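Nastateo Children's Museum
Learning Pages: Why Do We Have Rooms?

People have not always lived in homes with many rooms. Long ago, most families had one large room with a fire in the middle. They cooked, ate, worked and slept in the same space. On cold nights, farm animals sometimes came inside too.

Walls inside the home came later. The chimney helped a great deal. It carried smoke up and out, so a house could be split into smaller spaces without filling them with soot.

The oldest house in the town of Erach was built in 1062. It had a single room. A second house, on the bank of the Lis, was given five rooms, and each one had its own job. The kitchen stood at the back, away from the beds, to keep sparks at a distance.

What is a wall made of?
Inside walls are often thinner than outside walls. Outside walls must hold up the roof and keep out the wind. An inside wall may only need to block sound and give people some privacy - a word that means time and space to yourself.

How do we know what a room is for?
Furniture gives us clues.
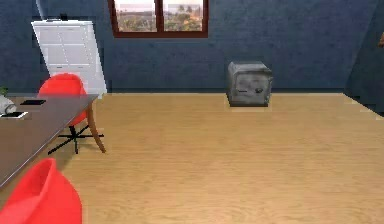 Storage keeps things tidy.
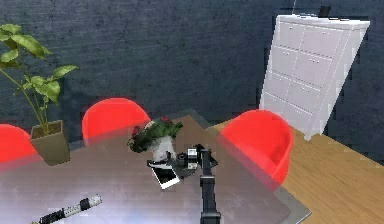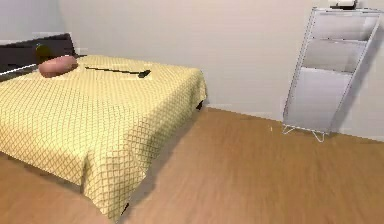 Some rooms change jobs during the day. In many countries, people roll out bedding at night and put it away in the morning, and the same floor is then used for meals.

Words to know
Hearth: the floor of a fireplace.
Partition: a wall that divides one space into two.

The Prurnska Gallery, on the upper floor, holds over 904 household objects and opens to school groups in September.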